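The two-page rulebook

Most of the rules that govern a robot arm in a factory are about keeping people away from it. Fences, light curtains, stop buttons. Haris Siddiqui spent the first part of his working life writing procedures like that at a packaging plant in Sandberg. When he moved to Barnmont, a small company that records people doing housework so that robots can learn from it, he found that almost none of it carried over.

"There's no arm," he says. "There's a person holding a gripper in each hand and folding a sweater on their own bed. The risks are different and so are the mistakes."

Barnmont had been working without written rules. Each person who took the grippers home got a short talk and a phone number. By the end of the first season the company had 600 recordings from homes in Vedton and Dostitz, and when Efthymia Stamatopoulos went through them she kept 452. The rest had problems that a page of instructions would have prevented. Fingers left the view at the moment of the grasp. Cables got folded into the laundry. In one home the family's mail could be read on the nightstand for nearly 200 seconds.

The rules the two of them wrote fit on both sides of one sheet. Cables come first. A cable has to run down the handle and away from the cloth, and the person checks it before every garment. Sleeves are pushed back or fastened at the wrist. Finger pads are wiped at the start of a session and looked at again after anything that sheds, knitwear above all.

The next part covers the work. Both finger pads must stay in view while they close. One garment is handled at a time, and other clothes go to the far side of the bed. If a fold goes wrong, the person fixes it with the grippers and keeps going. Stamatopoulos insisted on that one. Recordings of a fold being put right are worth having, she says, and people had been stopping out of embarrassment.

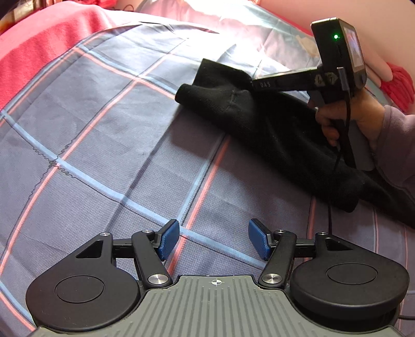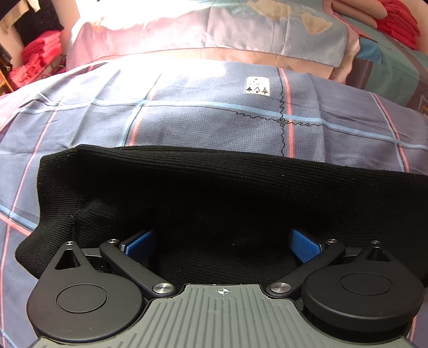
Black knitwear on a plaid bed cover, handled with the hand-held grippers.

Vol. 8, No. 11 – November – Page 34

The back of the sheet deals with the home itself. Papers, screens and family photos are put away first. Anyone else in the house is told when recording starts and can ask for it to stop – no reason needed. A session lasts as long as the person wants it to.

Since the sheet went out, Barnmont has taken in another 470 recordings. Siddiqui has changed the wording twice, both times in the section on cables. He wants to add a line about pets and has been told it must fit on the same two pages.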